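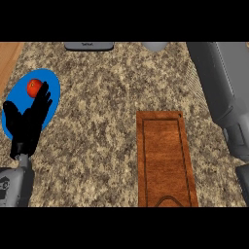 Food > Interviews > Growing and selling

Satish Sisodia started growing tomatoes to sell because he had grown too many to give away. That was on an allotment outside Trotow, where he had taken on half a plot to get out of the house in the evenings. He now rents two long polytunnels on the Bisht road and sells to cafés, a greengrocer and anyone who turns up at the gate between May and October.

I went to see him in December, when there is nothing to pick. He prefers visitors then. "In August I can't talk to you," he says. "I can say hello and that's it. I'm picking at five in the morning and I'm in bed by nine."

He grew up above a shop. His parents sold dry goods and a small amount of veg, and he says the tomatoes they stocked were hard and pale and lasted three weeks. "We thought that was good. A tomato that lasted three weeks was a good tomato, you didn't lose money on it. I didn't eat one from choice until I was in my twenties."

What changed his mind was a summer job on a farm run by Nélida Pereyra, who still sells him some of his seed. She gave the pickers the split fruit to take home. "They'd go in the pan with salt and oil, and I ate that on bread every night for about two months. I wasn't being romantic about it. I had no money."

He sows nearly 1,000 plants each year and keeps 500. The rest go to a plant sale in spring or on the compost. I asked whether that was a lot to waste. "It's seed and a bit of compost. The expensive thing is the space under cover. If I put a weak plant in the tunnel, it takes up that space until autumn and I get four tomatoes off it. I'd sooner be hard in April."

Most of what he grows is small and round and red, which disappoints some customers. He used to grow stripes and blacks and big ribbed ones, and he still has a row of them. "People take a photo of the stripy ones and buy the red ones. The cafés are the same. They ask for mixed colours in spring when they're writing the menu, and by July they want red, all one size, because the person on the salad section has got forty lunches to do."

His main variety came to him with the name Zanard on a paper packet and he has never found it in a catalogue. Pereyra had it from a neighbour. He has saved his own seed from it for so long that he thinks it may have drifted from whatever it was. "It used to be a bit more pointed at the end. Or I remember it that way. I should have drawn it."

Seed saving takes up a week in late summer. He picks from plants he has marked with wool early in the season, squeezes the pulp into jars with a little water and leaves them until a skin forms on top. Then he rinses the seed in a sieve and dries it on saucers. He doesn't use kitchen paper. "It sticks and you're picking bits off until Christmas."

Kiran Kanaujia, his wife, keeps the accounts and does the deliveries. She came in halfway through our talk and sat down with her coat still on. She has opinions about fridges. "Every café we deliver to, I tell them not to put them in the fridge. And every café puts them in the fridge. I've seen them do it while I was still standing there."

Sisodia is less strict than she is. "If it's properly ripe and you're not going to eat it for three days, put it in. Just take it out in the morning if you want it for lunch. Cold is what kills the taste on the day. A hard one from a supermarket, leave it on the side, it might improve."

"It won't," Kanaujia said.

They had a bad year two summers ago, when blight came in through the open ends of the lower tunnel. They lost that tunnel in nine days. He had been leaving the doors open at night for the air, as he always had. Since then he has planted further apart, taken off more of the low leaves and stopped watering after midday. He isn't sure which of these has helped. "I changed everything at once, so I'll never know. Ronja told me off for that."

Ronja Halvorsen grows cucumbers and beans on the other side of Trotow and shares a delivery run with them on the Bidance side of the valley. She keeps a notebook and he doesn't. He says he has tried. The one he showed me had entries for the first half of March and then a shopping list.

The other regular is Shivam Vashisht, a nephew, who helps with picking when his college term ends. Sisodia pays him by the hour. "If you pay by the tray, they pick too early. I did it myself at that age, anything with a bit of orange on it went in."

I asked what he would tell somebody growing a few plants at home. He thought about this for some time. Use a bigger pot than you want to, he said, and water it at the same time each day. Don't feed until there's fruit showing. Pinch out the side shoots when they are small enough to do with a thumbnail.

"And grow one kind," he said. "People buy six different plants and they get six different problems. Get one that does well where you live and grow it again next year."

He has ordered new plastic for the upper tunnel, which should go on in February if the wind drops. Kanaujia wants to put in a bench of peppers along the north side. He hasn't agreed to the peppers.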